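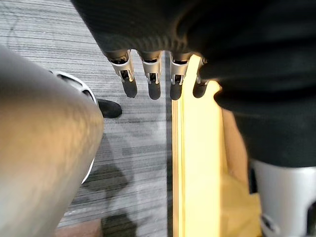 Fig. 3. Robotic hand in a ribbed black knit cover, fingers down.

3. Setting up Clilis for a candidate forum

Okay, so you've got your login from Section 2 and you've picked a date with both campaigns. Now we build the question queue. I've run this for the Bereck city council race and two school board races, and the first time I did it with the printed guide open on my lap and still got the timer wrong, so take it slowly and do the whole thing the day before.

You'll need a laptop, the moderator's tablet, and the final list of candidates exactly as their names appear on the ballot. Don't type the names from a yard sign. I did that once and spent a whole evening apologizing to Marleny Villca's campaign for an extra L.

3.1 Create the forum

1. Sign in and click New Event, then choose Forum. (Debate is a separate template with rebuttals switched on, and you can't change over later without starting again.)

2. Type the office in the Race box. Keep it plain, like "City Council, Ward 2." Whatever you put there shows up on the big screen, on the tablet and at the top of the transcript.

3. Add the candidates one at a time. Clilis puts them in the order you typed them, so draw names from a hat first, with someone from each campaign watching if they want to.

4. Set the answer time. The default is 90 seconds and I think that's too long! I use 70 for a two-person race and 64 when there are four of them up there, which sounds fussy, but that's how the math worked out for a single evening and I've just kept it.

5. Click Save Draft. Please don't click Publish yet.

Note: the Publish button emails everybody on your attendee list right away. There is no "are you sure?" box.

3.2 Open the question queue

6. Go to Questions, then Intake, and turn on Web Form. You'll get a short link you can put on flyers.

7. Set Maximum Length to 500 characters. People will send you their entire history with the water department otherwise, and the tablet only shows the first few lines anyway.

8. Turn on Hold for Review. Every question now waits in a gray list until one of your reviewers clears it.

9. Add at least two reviewers who aren't working for a campaign. Kevin Lozano and Dayana Agudelo did ours in August, one on each side of the table, and a question only went through if both of them tapped Clear. You can set that under Review Rules as Two Must Agree.

Caution: deleting a question is permanent, and folks will ask you later what happened to theirs. Use Set Aside. It keeps the text, the time it came in and the initials of whoever moved it.

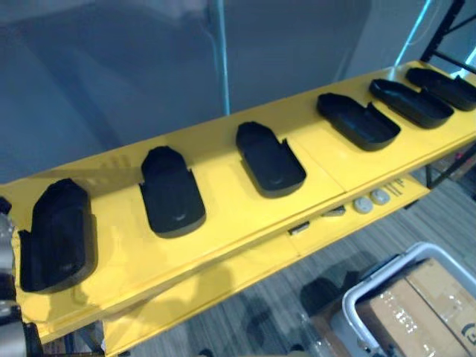 3.3 Set up the moderator's tablet

10. On the tablet, open Clilis and tap Join as Moderator. Type in the code from your laptop. Codes expire at midnight, so a code from your practice run won't work on the night.

11. Tap the little gear and set Text Size to Large. Gladys Apaza moderated for us under some really fierce stage lights and could barely read Medium.

12. Load the questions. I line up 14 and expect to get through fewer than that, with the taxes and roads ones near the top — those are what people come for.

13. Tap Rotate First Answer. A different candidate goes first on every question, and the tablet tells the moderator whose turn it is.

14. Run one fake question all the way through. Start the clock, let it hit zero, and check that the chime comes out of the room speakers. If it only chimes on the tablet, go back to Sound on the laptop and pick Room.

Note: pausing the clock pauses it for the current speaker only. If the audience gets loud and you need to stop everything, use Hold Forum, the long bar along the bottom.

3.4 Publish and print

15. Read the candidate names out loud one last time, then click Publish.

16. Print the question list and a blank timing sheet. If the Wi-Fi drops, the moderator can carry on from paper with a kitchen timer. We did exactly that for the last part of the Wieczorek school forum, and it went fine!

17. Send both campaigns the rules page (Files, then Rules, then Share). Send it at the same moment in one message. Yhon Quintero, who handles our campaign contacts, also asks each of them to reply "received," and he files the replies with the event.

Doors and seating are in Section 4, and exporting the transcript is in Section 5.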